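September, evening

Kettle on, notes beside it. I want the day down on paper before the tolerances go out of my head, because last time I trusted memory I had the slot width wrong by half a millimetre and printed two useless parts on the strength of it.

Started at Kuvutgate a little after eight. The room was cold and the printer had finished overnight without a fault, so the first job was to clear the plate and weigh what had come off. Spool 118 is close to its end. I had 500 grams on it when the month began and I have been generous with infill, which I should stop. The arch does not need to be solid. It needs to be stiff across the top and true on the inner faces of the legs, and the rest is weight for its own sake.

The Piras set is meant to be a shape-matching set for small hands: a base with recesses in the top, and pieces that stand in them. The order came through Produm and their sheet is plain enough. Pieces must stand upright unaided, must lift out without a wobble, and must have no edge that a thumb would object to. The sheet gives no figure for clearance. I asked for one in writing and was told to use my judgement, so my judgement is now a line in the notebook, underlined, and if they don't care for it they can send me a number.

Morning went on the edges. I broke every outside corner with the fine file, then a strip of 400 paper wrapped on a flat stick, then a wipe with a damp cloth. The cloth matters more than I used to think. Dust left in a recess packs down at the bottom and the next piece sits high, and then you blame the piece. I lost most of an afternoon to that in the spring.

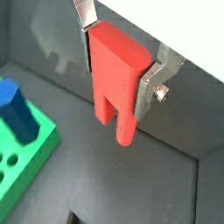 Layer lines remain my main complaint with the arch. I have dropped the layer height twice and slowed the outer wall, and the surface is better than the first batch, but I can still feel it with a fingernail. On the red one the lines are faint and the face is matt with a slight texture, which I can live with. The dark specks and pinholes are another matter. They are tiny, and they run down the front of one leg and on to the body over it, and I don't know yet whether they come from moisture in the filament or from a dirty nozzle. My money is on moisture. The spool stood open on the shelf over the warm fortnight and the lid of the dry box was not shut properly - my doing. I have put it back in with fresh sachets and will print one more arch from it tomorrow at the same settings, changing nothing else. If the specks go, that settles it. If they stay, the nozzle comes off.

The rounding on the ends of the legs I am pleased with. It was square in the first drawing and it caught on the rim of the recess at every attempt. A rounded end finds its own way in and forgives a piece offered a few degrees out of line. I did the same for the cylinders, though there it is only a narrow chamfer, a millimetre at forty-five degrees.

The hexagonal prism gave me more thought than it deserved. Six faces means six ways to be right, which is friendly for a child, but a hexagon printed upright shows its seam wherever the slicer decides to begin each layer. Put the seam on a flat and it stands proud and rubs. Put it on a corner and it disappears, near enough. I moved it to the corner by hand and the prism now turns in its recess with no tight spot at any of the six positions. Measured across the flats at top, middle and foot: all within a tenth. Good enough to stop.

Lunch at the bench, which I had promised myself not to do. Bread, cheese, the last of the pickle. Brushed the crumbs off before touching anything.

After lunch, the drop test. I do this for every set before it leaves Kuvutgate, asked for or not. Table height, hard floor, each piece three times: once on its foot, once on its side, once on a corner. The cube took a white bruise on one corner and nothing else. The cylinders took nothing. The arch is the one I watch, as the join between leg and crosspiece is where the layers want to part. I printed a spare for the purpose and it held through all three, then I squeezed the legs together until it cracked, to see where it would go. It went exactly at the inside corner. So the inside corner gets a larger radius, two millimetres instead of one, and I have altered the drawing and saved it under a new letter.

Also altered: the notebook had the old cube size in it from the Wurnotden job and I nearly cut a gauge to it. Crossed out in ink. The Wurnotden sheets should not be in the same binder at all and I have moved them to the grey folder on the lower shelf. 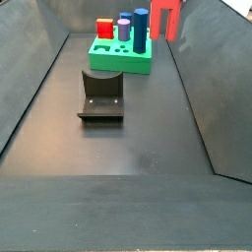 Should all the recesses have the same clearance? Keep it the same for every round or square piece, and allow a little extra for the arch, which has two legs to line up at once and will show any error in the spacing between them as well as in each leg.

I wrote that out in full so that I stop asking it each time I open the drawing. The numbers go on the inside cover: three tenths a side for the plain shapes, four for the arch. Tighter than that and a damp day is enough to make a piece stick. Looser and the tall prism leans, and once it leans it looks like poor work even when it isn't.

Depth I am less sure of. A deep recess holds a tall piece well but a short cylinder goes down so far that there's hardly anything left to take hold of. For the moment I have them all at the same depth to keep the base simple. I might step it, shallow for the short ones. That would mean a new drawing and a new base, and I should like Produm to say they want it before I spend the material.

Colours are staying as they are. I had wondered whether the red cube and the red arch ought to differ, so that colour alone could tell a child which was which, and then thought the shapes do that work already and it is the point of the thing. Left alone.

Parts costs so far for the order stand at 3,546 including the two spools I haven't opened. The carriage is still to come. I have not put my hours in and will do it at the end of the week, when I am less likely to round down.

Small jobs done before leaving: oiled the vice screw, emptied the filings tray, sharpened the deburring blade and put it back in the correct slot for once. The lamp over the bench flickers again. It is the switch, not the tube - I changed the tube already and it made no difference. New switch on the list, with 30 fresh sachets for the dry box and a roll of 400 paper.

For tomorrow:

One arch from the dried spool, settings unchanged. Look at the front faces under the lamp before filing anything.

Second arch with the two millimetre radius, from the same spool if there is enough left on it. Weigh first.

Write to Produm about recess depth. Keep it to three lines or they won't answer.

Check the go and no-go gauges against the calliper, which I dropped on the stairs and have not tested. It closed to zero when I picked it up, but that only tells me about zero.

Home by half past six. Rain on and off. Hands smell of machine oil even after the second wash, and there is red dust under both thumbnails that the brush won't shift. Bed early, printer set for five in the morning.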